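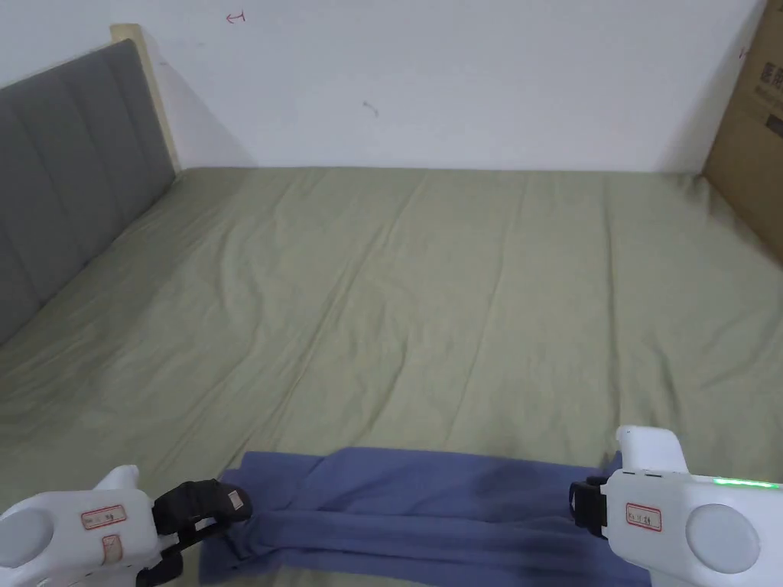
Spare room, green sheet on the bed.

Delia Barbu
12/7/22

1/ A few of you asked how the pigeon business under our solar panels ended, and I promised I'd write it all down in one place, so get a cup of something warm because I do go on a bit.

2/ We had the panels put up by Greva when we redid the roof, and they've been lovely, no complaints at all. What I never thought about was the gap underneath. It's dry, it's shaded, it's out of the wind, and if you're a pigeon it's the nicest apartment in town. Our bedroom is right below it!

3/ First I tried the plastic spikes along the ridge. Please save your money. The birds walked around them, and one of them (I'm fairly sure it was the same one every morning) used them to hold its nest sticks in place. Then came the fake owl, which my neighbor still teases me about.

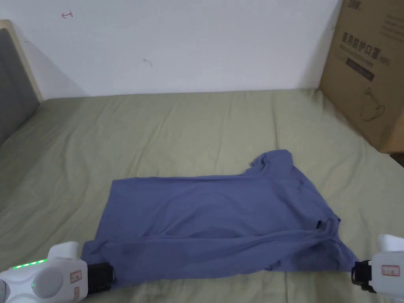 4/ So after the owl I gave in and called for quotes on mesh. You want the kind that clips to the panel frame, so no holes get drilled in it. Our panel warranty says drilling the frame cancels the coverage, and I'd bet plenty of others do too, so dig yours out before anybody climbs a ladder.

5/ I got 2 quotes. Burkik wanted to take the whole array off, clean, and put it back, and they priced it like you'd expect. Nilsuwan said they could clear the nests from the edges with a long brush and clip the mesh on the same day, for $631 all in. They were also the only ones who asked if there were eggs or chicks up there, and I liked them for that. (There weren't, we checked first.)

6/ The mesh itself is Dostevach, black coated wire, and from the street you can't see it unless you know to look. The clips slide onto the lip of the frame and a little disk locks down over the wire. It took the crew one morning, plus a long chat with me in the driveway that was entirely my fault.
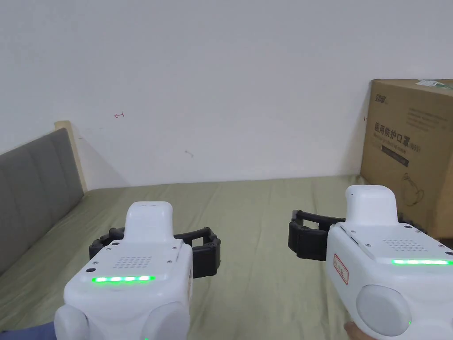
7/ Things I'd ask any installer: what the wire is coated with, how the corners get closed up, whether they haul the old nests away, and if a clip pops off in a storm, who comes back out and what it costs. Ours will come back free for 2 years. Get that in writing, I had to ask for it.

8/ The pigeons sat on the gutter and glared at us for 7 days – I felt terrible, I'll admit it – and then moved over to the old barn down the road. I can sleep past sunrise again.

9/ If you've had mesh up through a heavy snow, would you tell me how it held? We get ours starting in December and I keep going out to look at the corners.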